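May, after lunch, Puklow bench notes

Back on the tea box task with the hand-held grippers! We're at 1447 demos, and the new Hollis policy still fumbles sachets when the lid throws a glare (my hunch, anyway). So this batch is all about light – same box, same table, overheads left as they are.
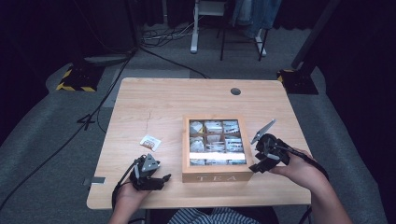

Station 4, tea box, one sachet out on the table at left.

Retrained with the first glare batch mixed in and got 9 clean picks before a miss, way better than the old Beketti checkpoint. Small sample, I know, but I'm pretty happy with that. Next up: push the set to 1842, rerun both checkpoints, and fix the timestamp drift on the right gripper before I forget again.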